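Re-dressing the cables on the bin picking arm
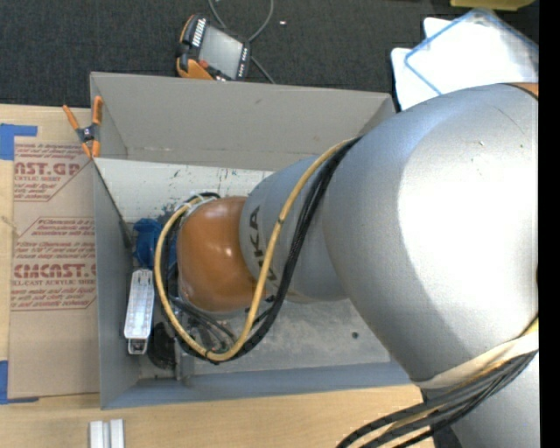 Do this one before the cable faults, not after. We went through it twice on the Rallis cell last winter because the first time we just taped over the rub marks and called it good. Wasn't good. Most of the wear on a bin picking arm happens out at the wrist, because the wrist is what goes down inside the walls and twists. On our KUKA the thick yellow cable and the black braided bundle run together over the wrist, loop under the orange joint and come back up the left side to the flange. That loop is the part to watch. Too tight and it pulls at the flange end, too loose and it drags on whatever is in the bin.

What you need

Hook and loop straps, wide ones
Small cable ties, plus flush cutters
Spiral wrap or braided sleeve
Paint marker
Flashlight
Spring clamps
The Sokbridge cable log, or a notebook, whatever you use

Time: a morning if nothing is damaged. We start at 8 and are usually picking again after lunch.

Before you touch anything

Back up the program. Then jog the arm to the service pose, which for us is wrist low in the bin, slow mode. Put the pendant down where you can reach it but not where you'll kneel on it. Ours goes on the carpet behind the bin. Now drives off, lock out, tag on, air dumped. Try a jog to prove it's dead. Check your own manual for the lockout steps, I'm not going to cover them for every controller.

Clamp the bin to the table if it isn't already. One spring clamp on the rim is enough to stop it walking while you lean on it.

Step 1 – Mark where everything is

Paint marker on the cable jacket, both sides of every tie and strap. Takes 10 minutes and saves you an hour. The slack in each section was set by somebody on purpose (hopefully) and once the ties are off you will not remember it.

Step 2 – Look for wear

Flashlight, bare fingers, whole length. You want flat spots, shiny spots, cuts in the jacket, braid that's gone fuzzy. Worst places on ours:

Under the wrist joint, bottom of the loop
Anywhere a small tie sits on a fat cable
The edge of the strap under the big arm segment
The thin tool wires, where they hang loose below everything

Shiny only – sleeve it. Cut in the jacket – replace it. Don't tape it. See above.

Step 3 – Straps off, one at a time

Never take them all off at once. Start at the wrist and work back toward the base. Cut small ties away from the cable, not toward it. Pick up every cut end, they get into the bin and the vision system will find them for you at the worst moment.

Step 4 – Re-dress

Wide strap on the big segment, where the whole bunch has to be held. Snug, but you should be able to slide the bundle a little by hand. Small ties only to keep two cables together, and never pulled down untill the jacket dents. Leave 4 finger widths between the inside of the loop and the joint housing. Line up with your paint marks, unless the old position was what caused the wear, in which case move it and make a new mark in a second color.

Gather the thin wires and hoses under the tool last. Sleeve them if you can. These are what snag.

Step 5 – Move it slow

Lockout off, everybody out, slow mode. Turn each wrist axis to the ends of its working range and stop there and look. Then combine them, because a loop that's fine on one axis can go bow tight on two. Then every corner of the bin, down to the lowest pick height, empty gripper. Watch the cables and not the tool.

If anything touches the wall, stop and redo step 4. Don't try to fix it in the program.

Step 6 – Run and recheck

41 picks at reduced speed is what our Sirico checklist asks for. No idea where the number came from but we do it. Then lock out again and go over each strap by hand. They settle. Retighten the big one.

Write down which straps moved, wich cables got sleeve, and the date. Next look is a month later, or Sunday if the cell has been running over the weekend with new parts in the bin.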